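Home | Bench notes | Arms | Spares | Contact

Print this page | E-mail this page

Setting up the two-arm cutlery cell

Kekeli Ayaaba and I have now set up the Drokitz pair often enough to stop arguing about the order. Sorting forks is a humble calling for this much machinery, but it shows up a badly set gripper faster than anything in the Marchetti manual, all 687 pages of it. Put the tray midway between the arms, long narrow slot to the left, and power up.

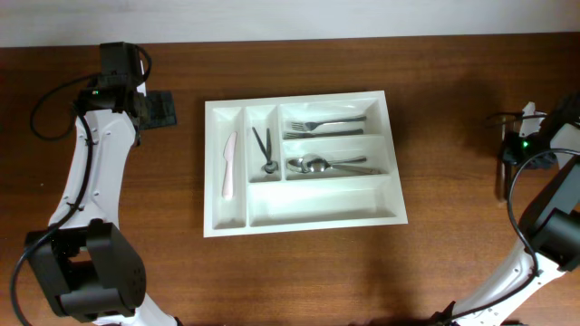 Give the motors 3 minutes before you touch the zero offsets. I used to skip this. I also used to spend my afternoons picking cutlery off the floor.

1. Open both grippers fully and look through each wrist camera in turn. You want both fingers in view at the bottom, with a wide gap between them. If one finger hogs the picture, slacken the camera bracket and nudge it - a little at a time, please.
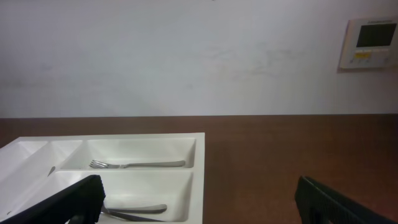
2. Swing the wrist over bare table and check the pads. The crosshatching should be crisp. Brush out any fluff with a dry toothbrush, preferably one that has retired from its first career. Pads worn smooth go in the bin, however fond of them you are.

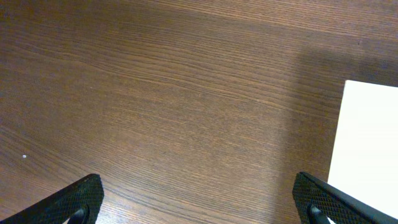 3. Set the grip limit to 36 and try a fork. Thin handles are the fussy ones, so if a fork will stay put, the spoons rarely make trouble. If it slips, go up in small steps and stop at 81, where the motors begin to sulk.

4. Check the cable loops with a fork in the jaws. They need enough slack to follow the wrist, and no more.
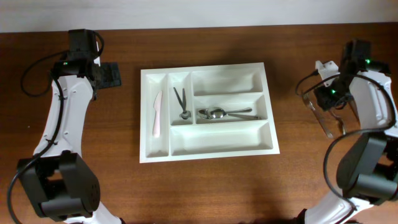 Right arm holding a fork, left gripper open.

5. Save the offsets under a name you will recognise in September. Ubaldo Bianchini saved his as "new", then "new new", and we are still using the second one.

Page by Foterlow Bench Notes, August 19, 2019 | Contact | Back to top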